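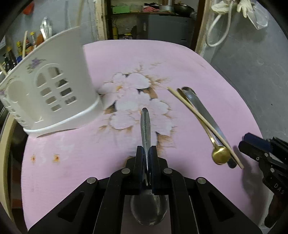 Page last changed: January

Dilton round tablecloth, wipe-clean, two years on

I bought the Dilton for a table that gets used for everything. We eat on it, the kids do homework on it, and I cut fabric on it when the weather is bad. Before this I had a cotton cloth from Sistar, which looked better and went through the wash every third day. I was tired of ironing it.

The Dilton comes in a few sizes. Ours is sold for a table up to 35 inches across and hangs down a fair way on all sides. Measure before you order. The size on the package is the cloth and the size on the website is the table, and I sent the first one back over that.

Out of the package it had hard fold lines. The leaflet says to hang it overnight. I did, and most of them stayed. A hair dryer on low from the underside took care of the rest, except for one crease that took a couple of weeks to settle. There was a plastic smell too, gone after two days with the windows open.

Cleaning is what I paid for and it does that part well. Tomato sauce, milk, school glue and cold coffee all come up with a damp cloth. Turmeric doesn't. I left a yellow spot for an afternoon and it faded over a month but can still be found if you know where to look. Ballpoint pen is the same story. Dish soap is fine. I tried a Husar cream cleaner once and it took the shine off a patch the size of a coin, so keep to soap.

Heat is the weak point. The leaflet gives 104 degrees as the limit, and that isn't much. A mug of tea is all right in practice, a pan straight from the stove is not. We keep two cork mats in the drawer and use them every meal.

It slides. The backing is a thin felt and on a varnished table it moves when someone leans on the edge. My neighbor Graciela Cabral has the same one and uses four clips on hers. I cut strips of rug grip and put them underneath, which works better and doesn't catch on sleeves.

The hem is taped, not stitched. After around 16 months the tape began to lift in one place, near where I sit. I pressed it back with fabric glue and it has held. Vokon makes a similar cloth with a sewn hem for a bit more money, and I would look at that one first if I were buying again. I haven't owned it so I can't say how the surface holds up.

Good: cleans fast, never needs ironing, colors haven't faded by the window.
Bad: low heat limit, slides, taped hem, confusing sizes.

I'd still call it a fair buy for a family table. For a dining room that only sees guests, get cotton.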